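Notes from a sit-down with Beatrice Mrema, who holds the equipment budget for the handling group at Drosta. Typed up fast, same afternoon, so forgive the shorthand. Quotes are hers unless I say otherwise. The question on the table - what to buy before the September cutoff, and what to leave alone.

She started with bottles. Everyone there starts with bottles.

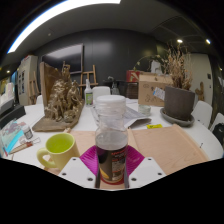
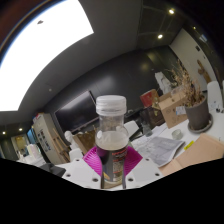 "The fingers are the cheap part," she says. "People come in wanting to talk about arms. Arms are a finance conversation. Fingers and pads are a consumables conversation, and that's where we got our budget wrong."

Wrong how? The first year they costed the hand-held grippers as capital. One line, bought once, depreciated. Pads were lumped in with the grippers as if they'd last as long. They didn't. Soft pads wear, they pick up grit, they go slick if someone uses the wrong cleaner. By the middle of the year the group was raising purchase orders for pads one set at a time and paying freight on each.

"Freight was killing us. A little bag of pads, a courier fee bigger than the bag. Boris was the one who noticed, and he was pretty rude about it."

That's Boris Kratochvíl, purchasing. I got him for a few minutes in the corridor. He confirms the rude part. His fix was a standing order with Onell, 18 sets at a go, delivered to the one address. He'd like it to be more but storage is tight and he doesn't trust the rubber to keep.

Back to Beatrice. The plan for the coming year, as she laid it out:

- Grippers: keep what they have, add two more hand-held units. Same model, same fingers, so spares are shared.
- Arms: one, on lease. Not bought.
- Pads and fingers: own budget line, reviewed every quarter.
- Objects. Yes, objects get a line now.

I asked about the last one. She laughed. "Somebody has to pay for the bottles. And mugs, and jars, and whatever else we decide a gripper should be able to pick up. It used to come out of people's pockets. Lenka had an envelope of receipts in her drawer going back ages, and finance wouldn't touch half of them."

Lenka Matoušek runs the sessions. Her view, relayed by email later, is that a see-through container with liquid in it is worth more than a drawer full of wooden blocks, and that the object line should be the last thing cut. She'd also like a proper shelf. No shelf in the budget that I could see.

On the arm. This took up most of the hour.

Two quotes in. Stivar will lease for three years with service included, fixed monthly. Pešek will only sell, at a good price, with service as a seperate contract that you can drop after the first year. On paper Pešek comes out cheaper by the end of year three. Beatrice is going with Stivar anyway, or wants to.

"The Pešek number assumes nothing changes. We don't know what wrist we'll want in two years. We don't even know if we'll be in this building. If I buy, I'm stuck selling a used arm, and I've tried that, it was awful."

Awful in what sense? Months of tire-kickers, she says, then a buyer who wanted the controller thrown in, then a dispute over who paid for the crate. In the end they got 34 per cent of the purchase price back and she counts that as lucky.

Oldřich Havlíček, the senior engineer, dosen't agree with her and was happy to be quoted on it. He'd buy. "With a lease you ask permission to drill a hole," he told me. "I want to drill the hole." He has a point about the mounting plate. The Stivar terms, which I was shown but not given, say modifications go through them in writing. Beatrice says she's asked for a carve-out covering anything forward of the wrist flange. No answer yet at time of typing.

Both of them do agree on order of purchase. Hand-held units first, arm second. The reasoning is mostly about people's time. A hand-held gripper can go out with whoever's free, onto whatever table, and the group learns which fingers and which pads are any good before it commits to bolting them on something expensive. An arm needs a risk assessment, a guarded area, a power drop and someone trained sitting with it.

"I budgeted the arm last time and forgot the electrician," Beatrice says. "Write that down. Electrician, floor fixings, guarding, training days. It added nearly a third. The colour of my director's face."

So that's in now as its own line, under site works. Belmiro Cardoso did the estimate. He walked the room in the spring with a tape and came back with a list longer than anyone wanted, including moving a door closer and rerouting a cable tray. She cut the cable tray. He put it back. It's currently in, marked optional.

Other bits, in no real order:

Insurance. Leased gear has to be insured for replacement value from the day it's delivered, even if it's still in the crate. Check your start date. She's asking Stivar to deliver only once site works are signed off.

Spares. She wants one complete spare set of fingers per gripper on the shelf. (What shelf, see Lenka.) Boris thinks that's over-stocked. She says he's never had to cancel an afternoon of sessions for a cracked finger.

Training. Costed as days of staff time, charged to the group. Finance had been treating it as free.

Contingency. Ten per cent was the house rule. She's asked for more on the site works only and expects to be knocked back.

Trial units. Take them if offered but get the return freight in writing. Onell was good about this. Another supplier, who she wouldn't name, was not.

I asked what she'd tell another group starting from nothing, with a small budget and a manager who wants to see an arm. She thought about it for a bit, and checked her phone.

"Get the manager to hold a gripper and pick something up with it. Then show them the pad invoice."

The request goes up at the end of the month. Boris is still chasing a revised freight figure from Onell and the carve-out letter is outstanding. I'll add both to this when they land.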